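January 20, 2020

I drove to the Kultari armory for the winter wrestling card last night and got home too late to write anything, so these are my notes from this morning. Paid attendance was announced as 534. The room holds more than that, but it was loud enough.

The opener was a tag match that went 12 minutes and should have gone eight. Vasex Pro likes to start with four people in the ring and a lot of tags, and the crowd was still buying popcorn for most of it. The finish was clean, a small package off a missed elbow. 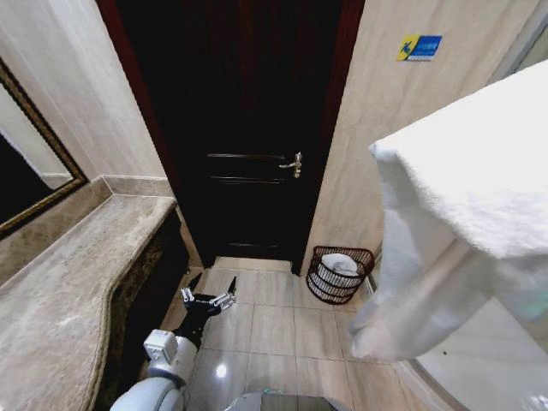 The second match was better. The Ebihara dojo sent two of its trainees, and they worked a slow, mat-based match with hardly any running. One of them kept going back to the left arm and the other sold it the whole way, even on the walk to the back. I'd give it three and a half stars.

The women's title match ended in a count-out, and people booed. I booed too. It's the second count-out in that feud, and they're going to need a stipulation if they run it again in March.

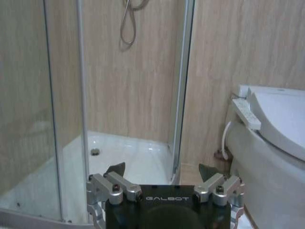
The main event was for the Vatatness belt, no disqualification. There were 2 table spots and 4 near falls, and the last kick-out got the biggest reaction of the night. The champion kept it after the challenger's own partner threw in the towel. I didn't see that coming, and I'm not sure I like it, but it sets up the spring shows.

Parking was still five dollars. The merch line closed before the main event, so I didn't get a shirt.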